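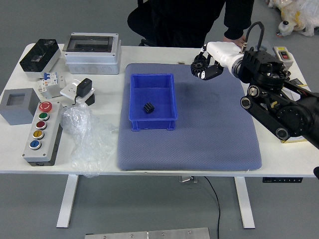 A blue bin and a small black gear on the mat.

Hollow Reading Scheme: progress to 9/26/22

Since June we have lent 428 books, against a target of 3000, so the word "progress" is doing some lifting. The large-print westerns go out weekly. The poetry has yet to leave the building. 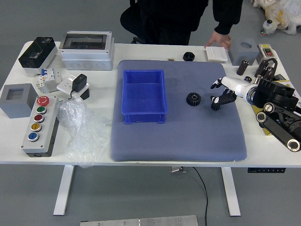
Drarkico's grant paid for shelving and the date stamp, which sticks. Necati Bayram has asked for 100 more thrillers and a second stamp. We have £95 left and would like to spend it on the thrillers.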